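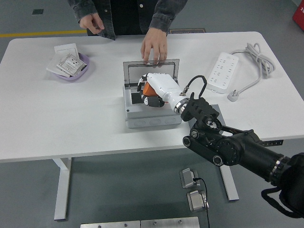 Figure 4.1 A gray plastic junction box with its clear lid raised and a power strip beside it.

Chapter 4
Boxes, Lids and Knockouts

Ask a salesperson what a plastic enclosure does and you will hear that it protects. Protects what, from what, and for how long? The Corgate catalog answers with the word "rugged," which has no test behind it. This chapter asks you to put such words aside and look at the box.

Start with the knockouts, the molded circles along the front face. Each marks a place where a cable may enter. Each is also a place where dust and water may enter, once someone has punched it out and fitted the wrong gland. A rating earned by a sealed box tells you little about the same box after an electrician has opened 3 of its sides.

The lid deserves the same suspicion. A clear window lets you check the parts inside without lifting anything, and many buyers stop thinking there. Hinges wear. Clear plastic can haze in sunlight. 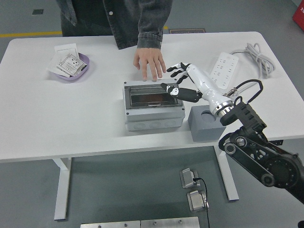

Screws at the corners of a lid are often taken as proof of a tight seal. They prove that there are screws. Whether the gasket is pressed evenly depends on the order in which they were tightened and how hard, and few installers in the Pruvville survey could say what torque they had used. Of 80 boxes opened there, 20 had a gasket pinched or out of its groove.

We will return to the Pruvville boxes in Section 4.3, after a look at how the ratings are written. Before reading on, find an enclosure at home or at school and write down every claim printed on it. Leave a blank column next to the list. You will need it for the Avram worksheet.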